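Notebook / Bench room / Table setting and small props

search this notebook
Search

5 November 2025
Olumide Garba

Spent most of the day on the table and what goes on it. Notes in no particular order, mostly so Akpan and I stop redoing the same work.

Mat. Staying with the green cutting mat. I tried the grey felt offcut again for an hour and didn't like it. Crumbs get into the felt and the bowl drags when you nudge it. On the mat everything wipes off with a damp cloth, and the grid gives us something to put the bowl back against. Mat is 90 cm on the long side, the felt was 85 and kept creeping. Tape the corners down next time, the near left one lifts.

Bowl. The pink one. I had three candidates out of the Skelel box and the pink has the best rim, thin and rounded, no lip to catch on. It is matte as well, so there's less glare when the overheads are up. The white bowl was hopeless under those lights. The steel one I didn't bother with after lunch.

Bread. The piece in the bowl has a decent brown crust and shows up well against the pink. Went through the bakery bag and threw out anything squashed. Keep the rest in the tin with the lid on, not in the paper bag — it was stale by mid-afternoon last time and the crust flaked all over the mat.

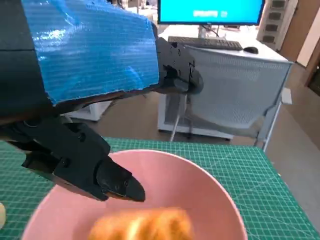
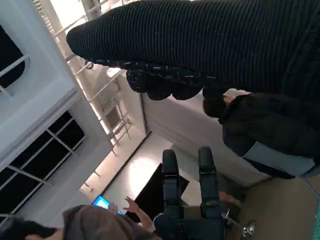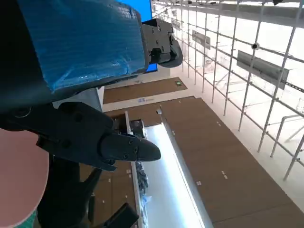
Page last changed 5.11, 17:40 (ogarba)

Room. It was bright enough without the second lamp, so I left that off and saved myself moving the stand. Still want a colour check at the mat before we settle on it. Meter is set to 2000 lux full scale and I never wrote down the reading, so that has to be done again.

Cold by the door all morning. Jackets stayed on. I've put in a request about the heater but the last one went in last February and I don't remember an answer, so bring a jumper.

Bench space. Laptop should live further from the food. I know the cable is short. There is a longer one in the Pralel drawer, second from the top, under the spare tape. White desk behind the mat is fine for notes and pens, but please don't park cups on it. I moved two today and one of them was mine.

Weights. Weighed the pink bowl with bread in it, 300 g on the kitchen scale. Scale was zeroed on the mat, not on the bare table, in case anyone gets a different number. Didn't weigh the bowl by itself. Should have.

Cleaning. Mat wiped twice, bowl washed in warm water with the mild soap. Don't use the scourer on it, the matte finish marks and then you're looking at a shiny patch for the rest of its life. The white bowl already has one.

To do:
- longer laptop cable
- tape for mat corners
- light reading at the mat, write it down this time
- bowl weight, empty
- ask Rirnonon if they still sell the same bowl in pink, want a spare
- more bread, same kind, a smaller bag

Akpan wants to try a green bowl. I think it will disappear into the mat but we can give it ten minutes. If it does work we'd need the bread a shade darker, and the bakery only does the darker ones early in the day.

Tin is on the shelf over the sink.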